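Cómo grabar y transcribir el testimonio oral de un familiar mayor

Guía práctica del taller de memoria local de Chávez
Apolinar Lozano
15 de febrero de 2021

El procedimiento descrito a continuación es el que aplicamos en el fondo oral Sarnuvon para registrar recuerdos de infancia, trabajo y emigración. Sirve igualmente para quien solo quiere conservar la voz de una abuela o de un tío. No se requiere formación previa. Se supone que el entrevistador conoce a la persona y puede visitarla más de una vez.

1. Antes de la primera sesión

Reúna los datos básicos: nombre completo, apellidos de los padres, lugar y año de nacimiento, domicilios sucesivos. Anótelos en una ficha aparte. Las fechas que dé la persona durante la conversación se contrastarán después con esa ficha, nunca en voz alta durante la grabación.

Prepare un guion de 11 preguntas como máximo. Deben ser abiertas y referirse a cosas concretas: la casa, el camino a la escuela, el primer jornal, quién dormía en cada habitación. Una pregunta como «¿fue feliz de niño?» produce respuestas de una línea. «¿Qué se comía en su casa los domingos?» suele dar varios minutos.

Pida el consentimiento por escrito. La hoja debe indicar quién guarda la grabación, quién puede oírla y si se autoriza la publicación de fragmentos. Si la persona no puede firmar, grabe el consentimiento al comienzo de la sesión, con su nombre y la fecha dichos por ella misma.

2. El lugar y el equipo

Elija una habitación con cortinas, alfombra o muebles tapizados. La cocina es la peor opción por el frigorífico y los azulejos, aunque muchos informantes la prefieren; en ese caso, coloque un mantel grueso debajo de la grabadora. Apague la televisión y retire los relojes de péndulo.

Un teléfono en modo avión es suficiente. Si dispone de grabadora, use formato WAV a 48 kHz y 24 bits. Sitúe el micrófono a dos palmos de la boca, ligeramente ladeado para evitar los golpes de aire de las consonantes. Haga una prueba de un minuto y escúchela con auriculares antes de empezar.

3. La entrevista

Diga en voz alta el lugar, la fecha y los nombres de los presentes. A continuación formule la primera pregunta y calle. Los silencios de cinco o seis segundos son normales — la persona está buscando el recuerdo — y no conviene rellenarlos.

No corrija. Si el informante sitúa la riada en el año equivocado, apúntelo en el cuaderno con el minuto de la grabación. Tampoco complete nombres que la persona no encuentra.

Las fotografías antiguas ayudan, pero hay que identificarlas de viva voz: «estamos viendo la foto de la era, con su hermano a la derecha». Sin esa indicación, el fragmento resulta inservible para quien solo tiene el audio.

Detenga la sesión a la hora, o antes si nota cansancio. Es preferible volver otro día.

4. Copias y nombres de archivo

Copie el archivo el mismo día en dos soportes distintos. Nosotros empleamos un disco externo y el servidor de Dromeo. El nombre lleva apellido, número de registro y número de sesión, sin tildes ni espacios: lozano_1071_02.wav. No edite nunca el original; los cortes se hacen sobre una copia.

5. La transcripción

Calcule 8 horas de trabajo por cada hora de audio. Transcriba en dos pasadas: la primera literal, la segunda con puntuación y división en párrafos.

Criterios del fondo:

Se mantienen las palabras locales y los vulgarismos. El significado va en nota.
Se suprimen las muletillas repetidas, salvo que alteren el sentido.
Lo que no se entiende se marca como [ininteligible], con el minuto.
Las risas, los llantos y las interrupciones largas se indican entre corchetes.
Los topónimos dudosos se escriben como suenan, seguidos de interrogación entre corchetes. Con Vedard tuvimos tres grafías distintas hasta localizarlo en un padrón.

Inserte una marca de tiempo al comienzo de cada párrafo.

6. Revisión con el informante

Entregue la transcripción impresa en cuerpo 14 y deje margen ancho. La persona puede tachar lo que no desee conservar, y esa decisión se respeta también en la copia de audio destinada a consulta. Las añadiduras se recogen al final, fechadas, sin mezclarlas con el texto grabado.

Las transcripciones revisadas antes de abril se incorporan al índice de este año. Las posteriores pasan al siguiente. Para depositar una grabación en el fondo basta con el archivo de audio, la ficha y la hoja de consentimiento; la transcripción puede entregarse más tarde.

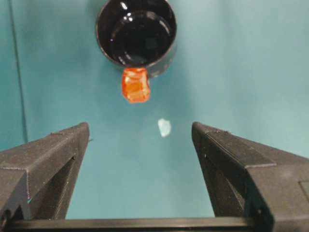

Las cintas de casete se admiten sin digitalizar, siempre que lleven rotuladas ambas caras y la pestaña de protección esté rota.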